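Community > Robot learning > Data collection
2 min read

Handheld gripper demos – does folding order matter?

Zalla_bench
Trying to repeat the Uler result on clothes folding, two handheld grippers, no arm. They report 958 demos and a policy that folds pants fine. Mine grabs one leg and just stalls. Jeans on a bamboo mat, same bed every time. Do I need more demos or more variety? Views from two moments below.

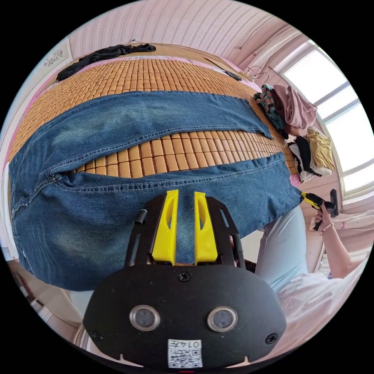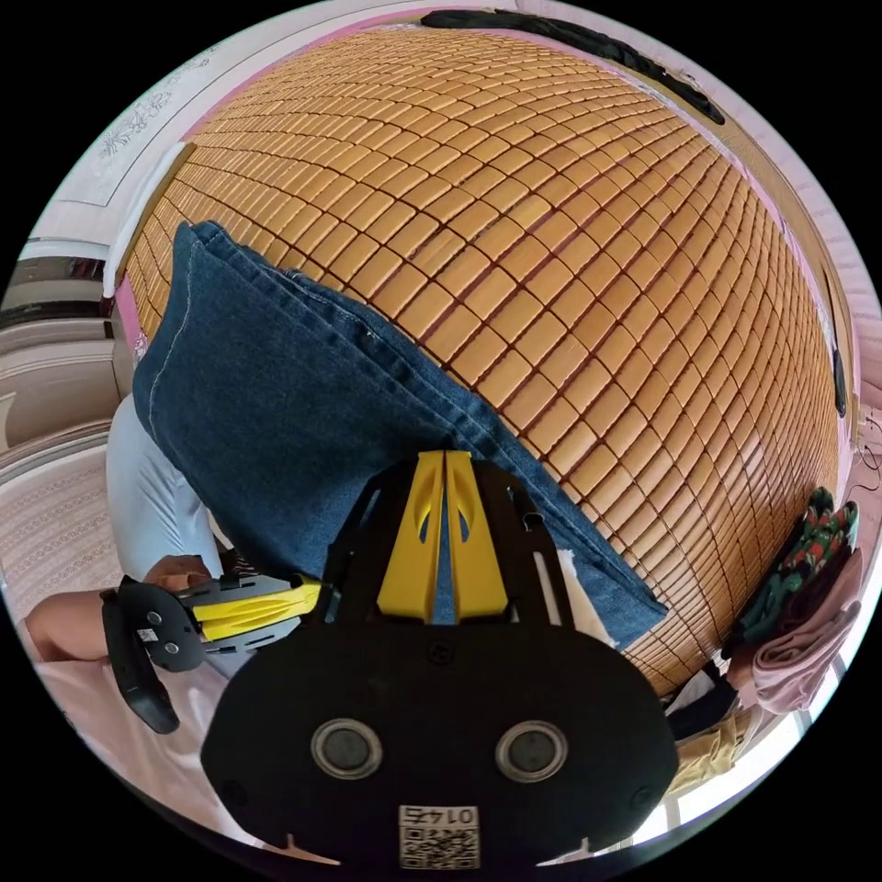 Jeans on the mat, both from the gripper marked 0147. Spread flat in the first, folded in the second.

wandimau
Variety. We went to 3,000 on one bed and it learned the bed. Switched to 6 rooms with far fewer demos each and the stalling mostly went away. Also check teh sync between your left and right grippers – ours drifted and the policy waited on a hand that was already done. Looks excatly like what you describe.

smits
more data always helps imo

fold_notes
Not always. Cut the demos where you pause to think, stalls in training = stalls at test. And start some from half folded, otherwise it never sees how to recover. Uler did this, pretty sure it's in the appendix – didn't recheck.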